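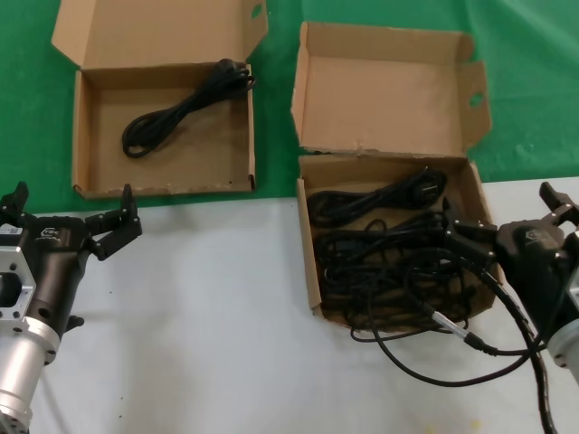 卒業アルバムと学校写真の仕事をしています。今季の注文受付について聞かれることが多いので、続けて書きます。長いです。

うちはPlotesthorpeにスタジオがあり、Cladtonに受け渡し用の窓口があります。撮影はスタジオと学校への出張の両方。窓口では撮影していません。毎年間違えて制服で来られる方がいるので先に書いておきます。

個人写真の撮影枠は一人20分です。着替えの時間も含みます。制服と私服の両方を希望する場合は、制服を着た状態で来てもらえると助かります。先に制服、あとから私服の順で撮ります。

背景はグレー、白、紺の中から当日選べます。アルバムに載せる分は学校側の指定があるので選べません。選べるのは家庭用に注文するプリントの分だけです。

眼鏡の方へ。普段かけているならかけたままで撮ります。反射は照明の角度で調整します。レンズを外したフレームだけのものを用意してくる方もいますが、なくて大丈夫です。かけた写真と外した写真の両方がほしい場合は最初に言ってください。

髪のはねや制服の糸くずはこちらで直します。襟とネクタイも撮る前に見ます。ただ、名札を付けるか外すかは学校によって違うので、担任の先生に確認しておいてください。当日その場で聞かれても、こちらでは判断できないことがあります。

修整について。にきびや擦り傷など、一時的なものは標準で消します。ほくろ、傷あと、歯並びには触りません。消してほしい場合は注文票の備考欄に書いてください。輪郭を細くする、目を大きくするといった加工は受けていません。

写真の確認と注文はCovolerというオンラインの注文ページで行います。撮影後に渡すカードの番号を入れると自分の写真だけが出ます。番号は一人ずつ違います。兄弟で同時に撮った場合も別々です。

カードをなくしたときは、学校名とクラスと氏名をメールで送ってください。電話では番号をお伝えしていません。保護者の方でも同じです。去年これで少し揉めたので、はっきり書いておきます。

選べるカットは3点まで。候補の中から1点をアルバム用に指定し、残りをプリント用にできます。アルバム用の指定がないまま締切を過ぎると、こちらで選びます。締切後の差し替えはできません。

締切は2月の末です。学校経由で配っている案内の日付が正式なものなので、そちらを優先してください。転入生と、当日欠席した生徒の再撮影もこの期間に入れています。

再撮影はPlotesthorpeのスタジオのみです。追加料金はかかりません。予約は必要です。朝の9時台と夕方の5時以降は埋まりやすいので、午前の遅い時間が取りやすいと思います。

部活の集合写真も聞かれたので。ユニフォームで撮る場合は、人数と背の順がだいたい決まった状態で始めると早く終わります。楽器やラケットを持つなら、持ち方をそろえるかどうかも先に決めておいてください。現場で相談が始まると、そこで時間がなくなります。

体育館で撮るときはひな壇を使います。上履きでお願いします。スパイクのまま上がると台の表面が傷むのでお断りしています。屋外の集合は、昼前後だと目の下に影が出るので朝か夕方を提案しています。

今年からアルバムの表紙をWanyamaの布張りに変えました。色は深緑とえんじ。以前のつやのある表紙は指紋が目立つという意見が続いたためです。見本はCladtonの窓口に置いてあります。手に取って見てもらって構いません。

布張りは水に弱いです。雨の日の受け取りは袋を持ってきてください。こちらの封筒は紙です。

プリントの受け取りは注文確定から3週間後。窓口受け取りか郵送かを選べます。額付きの大きいサイズは郵送していません。角が当たってガラスが割れたことがあり、それからは窓口だけにしています。

データのみの購入もできます。ダウンロードの期限があるので、届いたら早めに保存してください。家庭での印刷や親戚への送付は自由です。店の広告などに使う場合は別の許諾になります。

整理番号2253のカードが窓口に届いています。学校名の欄が空白です。手元にカードがない方は、番号を控えていれば確認してみてください。控えがなければ上に書いた方法でメールをお願いします。

料金表は学校ごとに違うため、ここには載せていません。案内の裏面にあります。返信は撮影のない時間にまとめてしているので、翌日になることがあります。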